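How a Robot Learns to Push a Button

147 shares | 6 comments

You can push a button. You were probably doing it before you could walk, usually on something you weren't supposed to touch. For a robot it takes a lot of work and a fair amount of grumbling from the adults.

Chaltu Woldegiorgis and Seul-gi Noh are building a robot arm in a shared workshop called Mirnesham. They named it Um, after the sound Seul-gi makes when it does something strange. Um has one job, and that job is buttons.

An arm moves at its joints, the same as yours does at the shoulder, elbow and wrist. Each joint has a motor. A motor has no idea what a button is. It only knows "turn this far" and "stop," and some days it is shaky on "stop."

So the builders have to work out how far every joint should turn to bring the tip of the arm to the right spot. Too high, and Um pokes the air. Too low, and it shoves the whole box across the table. By August, Um had made 1,643 tries. It missed on 1,636 of them. You can do the subtraction yourself, but please do it quietly, near Chaltu.

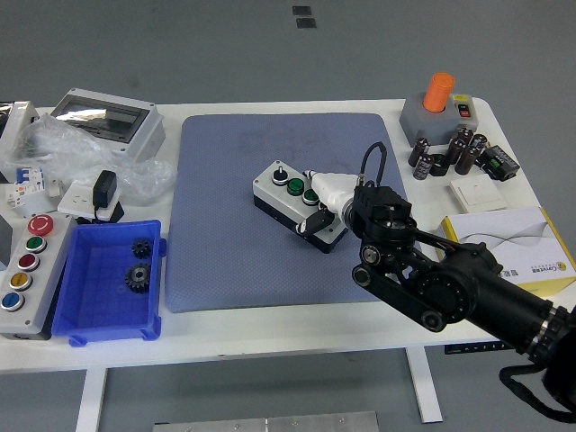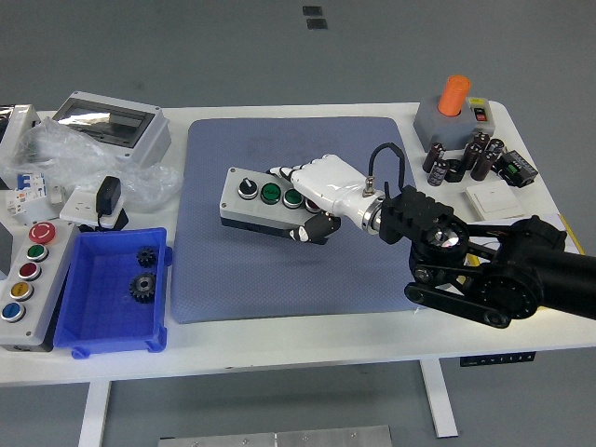
The seventh good push came at dinnertime, and Seul-gi said "um" anyway, out of habit.

Want to feel what it's like? Close one eye, hold your elbow stiff, and try to press a light switch using only your shoulder. Now do it again and land in the same place. If you missed, write down by how much, and in which direction. Chaltu has a whole notebook of those.

22 comments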